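She is early, which I'm told never happens with actors, and she has already ordered tea for both of us by the time I get my scarf off. We are in Plalden, the town where she grew up and where she has come back to live between jobs, and she waves at the window as if to introduce me to the street.

"I left here at seventeen with one suitcase and a terrible headshot," she says. "I was going to be a serious stage actress. Then somebody offered me a part as a ghost on television, and I said yes before they'd finished the sentence!"

The ghost was in Clalurer, the supernatural drama that ran for 6 seasons and made her a familiar face, if a rather pale one. She was hired for a single episode and stayed for 24, and she still gets stopped in grocery stores by people who want her to do the whisper. (She did it for me, very quietly, over the sugar bowl, and I'm glad it was daylight.)

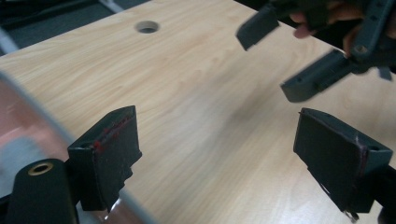 Plalden, January 4, 2026

What people forget, she says, is how much of the work was waiting. The makeup took hours, and she spent them reading whatever she could find – mostly plays, and once a manual for a boat she didn't own. "You sit so still that your mind wanders off and comes back with ideas. I learned more about acting in that chair than I did in class."

Her new film, Ollum, could hardly be more different. She plays a lighthouse keeper's widow who takes in a stranger over one long winter, and there is very little dialogue. The script she was sent had 7 pages without a single line for her, and she admits that she panicked a little and called the director to ask if some were missing.

"I'd gotten used to talking my way through a part," she says. "With this one I had to trust my face, and I've never been sure about my face."

I ask about the stage, because it seems a pity to come all this way and leave it out. She did go back to it, last spring, in a two-hander called Wi in a theater with 344 seats. On opening night she could pick out her old drama teacher's cough from the wings, and she says it steadied her more than any good-luck card could have.

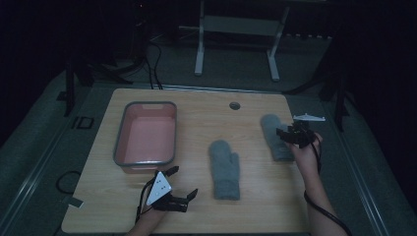
Would she ever go back to playing the ghost?
"If the writing was good, I'd be in that makeup chair tomorrow. I'd just ask for a softer cushion."

She pours the last of the tea and starts telling me about the boat manual again, which she never did finish, and we stay another half hour talking about knots.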